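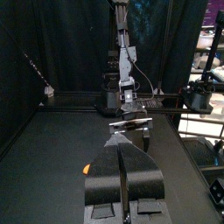 Work surface in matt dark grey. Photo: Cesta

Cesta to take over Banetti tableware washing contracts from March

DRERNATON – Cesta, the tableware hire and washing company, will take over the commercial washing contracts held by Banetti at the start of March. The transfer covers 421 customer accounts in the restaurant, school meals and event catering sectors. Contract terms, collection days and invoice references remain as they are until each agreement reaches its normal renewal date.

Washing will move in two stages to the Cesta plant at Drernaton. Stage one covers glassware and cutlery. Stage two covers stoneware, trays and serving dishes, which need a longer drying cycle and separate racking. Banetti's existing line will stay in service until the second stage is complete.
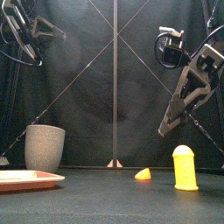
Mixed loads will be sorted on arrival by material and height. Stoneware is washed at a lower spray pressure than glass, and plastic items are held back for a final rinse at reduced temperature. Customers who now send mixed crates may continue to do so, but crates must not be stacked above the fill line. Crates received over the line will be repacked and charged at the handling rate shown in the price list.

The Drernaton plant has been fitted with a second tunnel washer supplied by Lemaire. The machine has 11 zones, including a pre-soak and a double rinse, and a rated output of 498 crates per shift. Rinse water is filtered and returned to the pre-soak tank. Detergent dosing is set by conductivity and recorded for each batch, and batch records can be requested by account holders. 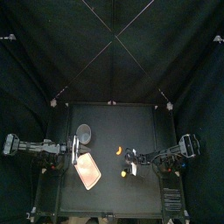 Release issued by Thierry Leblanc, Cesta Press Office

Breakage allowances will be brought into line with the Cesta scale when each contract is renewed. Under that scale, chipped rims and crazed glaze are recorded as wear, and only items broken in transit are credited. Claims should be entered on the delivery note.

Account holders will receive a transfer letter with their new depot code. Orders placed before 2 pm will continue to be processed the same day.

Ends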